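# Why Do Soccer Teams Swap Ends at Halftime?

If you have ever watched a soccer game from the same seat the whole way through, you may have noticed something funny. In the first half, your team is running toward the goal on the left. Then everybody goes off for a drink and some orange slices, and when they come back, your team is running toward the goal on the right! Did they get mixed up? No, they are doing just what the rules tell them to do, and the reason is a nice one, so let's take our time over it.

## A field is never perfectly fair

A soccer field looks the same at both ends. There is a goal here and a goal there, with a big box painted in front of each one. But go and stand on a real field, out in the weather, and you will soon find that the two ends can feel very different.

Let's visit a make-believe town called Catthorpe, where the field sits on the side of a hill. It is only a gentle hill, the kind you wouldn't notice if you were walking your dog. But a ball notices! Give it a little kick toward the bottom goal and it keeps rolling and rolling. Kick it toward the top goal and it gets tired and stops (well, balls don't really get tired, but you know what I mean).

Now let's say two teams have come to play, the Brirkitz Bees and the Illileo Otters. If the Bees got to run downhill for the whole game, the Otters would be pretty grumpy about it, and I think you would be too. So each team gets one half going down and one half going up.

## The wind and the sun join in

Hills are only part of the story. Think about a blustery afternoon in March, when the wind is strong enough to steal your hat. A goalkeeper kicking with the wind behind her can send the ball sailing a very long way. The goalkeeper at the other end gives it the same big kick, and the wind pushes it right back toward her own team.

Then there is the sun. Late in the day it hangs low in the sky, and if it happens to be behind one of the goals, the players running that way have to squint. Catching a high ball is hard enough without seeing bright green spots every time you look up.

Swapping ends doesn't make the wind stop, and it can't push the sun somewhere else. The wind might even die down while everyone is having a drink, which is just bad luck for somebody. But each team does get a turn at each end, and that is about as fair as the outdoors will let us be.
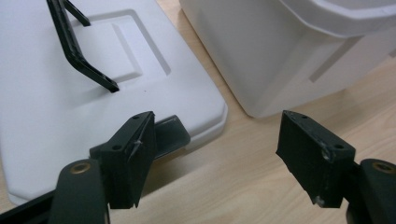

## Who gets to pick first?

Before the game, the referee calls the two captains over and tosses a coin. One captain says "heads" or "tails" while it is spinning in the air. If the guess is right, that captain gets to choose: either pick which goal to attack in the first half, or take the kickoff that starts the game. The other team gets whichever one is left.

A clever captain looks around before deciding. Which way are the corner flags blowing? Where is the sun? Is one goalmouth all muddy? Some captains like to have the wind first and try to score early. Others would like to save it for the end, when everybody's legs feel heavy.

## Try it yourself

You can test this at the park with a ball and a friend.

1. Find a spot with a small slope, away from any roads.
2. Put down 2 sweaters, one at the top and one at the bottom.
3. Take 6 gentle kicks from the top sweater toward the bottom one. Try to use the same amount of push each time.
4. Walk down and take 6 more from the bottom sweater toward the top.
5. Talk with your friend about which way felt easier, and whether the ball stayed straight.

If it's windy, find a flat patch of grass and try it there as well, first with the wind on your back and then with it on your face.

## Other sports do it too

Basketball teams change baskets at halftime, even though there is no wind indoors. Tennis players change ends many times during a match. In beach volleyball they swap even more often, with all that sun and sea breeze to share.

Next time you are at a game, watch which way the flags are blowing just before kickoff, and see if you can guess which end you would choose.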